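What Happens to a Dead Computer in Cotonstead?
Student project report by Hinata Oshima 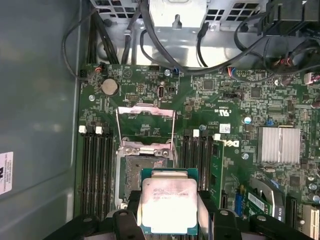
My project started with my mom's garage. We had three old desktops in there, plus a printer nobody would admit to buying, and I wanted to know where stuff like that goes when a town of 4000 people gets sick of looking at it. So I picked e-waste for my local environment report, and Ms. Haverford said fine as long as I talked to real people and didn't just read websites. The first thing I learned is that one desktop is a whole pile of different materials with very different futures. The case is mostly sheet metal, which any scrap yard will take. A green motherboard is a mix of fiberglass, copper and tiny bits of gold, and that has to go to a specialist. Then there's the processor, like the Intel one with the silver lid, and that can just go straight into another machine if it still works! I had been thinking of the whole box as one piece of trash.

How I did it

I made a short paper survey (six questions, one page, because people will not turn the page) and left copies at the library, the laundromat and the front office at school. Meifang Duan helped me deliver them on her bike. We got 377 back, which was way more than I expected. I also spent two afternoons in August at the drop-off counter at Dimitriou, the scrap and recycling place out past the feed store, and I did a phone interview with Sigrún Bisgaard, who runs the county's household waste program.

What people said

The biggest surprise for me was how many people are simply storing things. More than half of the surveys said there was at least one broken or unused computer in the house. The main reason was worry about the hard drive. People wrote stuff like "tax returns on it" and "don't know how to erase" and one person just wrote "photos of Biscuit" (I assume a dog). The second reason was not knowing where to take it. Hardly anyone picked "I might fix it," although my mom definitely would have.

I also asked if people would pay a small fee to drop off electronics. I worded this question badly. I didn't say how small, so some people wrote in their own number and some crossed the question out. I left it out of my chart.

At the counter

Dimitriou takes computers for free but charges for old tube TVs — the heavy kind — because of the lead in the glass. Corinne Strickland works the counter and she let me sit on a stool behind it and ask people what they'd brought. Most of them were clearing out a parent's house or moving. A man with a pickup had seven monitors from a dentist's office. The yard took in almost 900 computers last year, and Corinne says January is the busy month.

She also showed me the drive puncher, a big lever press that puts a hole through a hard drive. You can watch them do yours and it costs nothing. Not one person I talked to had known about it before they walked in, so I think it should be on the sign out front.

What I would change

If I did this again I'd ask people's ages, because Sigrún wanted to know and I had no answer for her. I'd also start earlier. She told me the county mails a flyer every spring, and I'd have liked to test whether a line about the drive puncher brought more people in. She said she'd think about adding it, and I'm supposed to email her a draft — it's on my desk.

Our own three desktops went to Dimitriou the week after I finished. The printer is still in the garage.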